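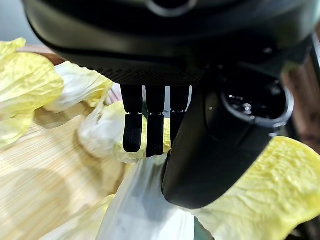
6 min read

I've had the Jindarden fermenting crock on my counter since March, and I've been promising a proper write-up for so long that my brother-in-law Vivek has stopped asking. So, the crock! It's the big one with the water moat around the lid, the two half-moon weights, and the wooden tamper that comes in the box. I paid $133 for it, plus shipping, and I went back and forth for weeks first. I already owned a row of mason jars that were doing a perfectly decent job.

The thing that pushed me over was kimchi. My jars were fine for a single cabbage, but I like to make a big batch when napa is cheap, and then I'd have kimchi in every jar in the house and nothing left for pickles. The crock swallows a whole batch with room on top. I salt the leaves overnight in the sink, rinse them twice, rub the paste in, fold everything down tight and set the weights on. Then I fill the moat and walk away (well, I try to walk away, I check on it way too much).

The smell is the big win. With jars, my whole kitchen announced what I was up to by day two. With the moat topped up, I get a little burp of garlic when a bubble comes through and that's about it. My neighbor Kosmas came by for coffee in the middle of a batch and didn't notice a thing until I lifted the lid for him, and then he noticed plenty.

You do have to keep an eye on that moat, though. In summer mine dried out faster than the booklet said it would, and I lost a batch of sauerkraut to fuzz while I was at my sister's for a week. My own fault, but a deeper channel would have saved me. The older Selix crock my friend Achilleas uses has a moat you could float a toy boat in, and he tops his up maybe half as often.

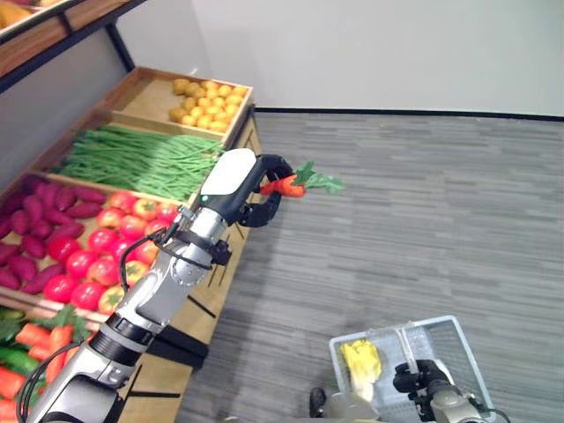 Can you do whole carrots in it, or do they need to be cut up? Whole ones work fine if they're slim, but take the greens off, pack them in snugly, and give them at least an extra week compared to sticks.

I did sticks the first time and they went soft on me, so now I leave them as big as I can. A little dill, a lot of garlic, one dried chili. Those are my favorite thing to come out of this crock, more than the kimchi even, and I'm down to making them once a month because otherwise I eat them standing at the fridge.

Now for the grumbles. The weights are a hair too small for the opening, so there's a gap around the edge and bits float up through it. I lay a folded cabbage leaf over everything before the weights go in and that mostly fixes it, but for this money I shouldn't need a leaf. The tamper is pretty and too short. I use the end of my old rolling pin.

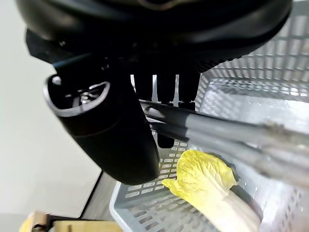
It's also heavy. I mean really heavy, even before you put anything in it, and once it's full I don't move it at all. The handles are nice and chunky but they're set low, so you end up hugging the thing against your stomach to get it to the sink for washing. If your back is bad, get the smaller size and make two batches.

Cleaning is easy once it's there. Hot water, a soft brush, a bit of baking soda if the last batch was a garlicky one. The glaze hasn't stained, even with all that chili, and there's no leftover smell that I can pick up. One tiny chip on the lid where I knocked it on the faucet. I emailed to ask about a spare and got an answer the next morning from a very sweet guy named Themis, who said they sell lids on their own. I haven't ordered one yet.

Would I buy it again? I think so, if I could get the weights in the right size. If you only make a quart of something now and then, stay with jars and spend the money on cabbage. I've got a batch of turnips going in tonight and I'm trying them with beet for color, so I'll add a note when I know how they came out.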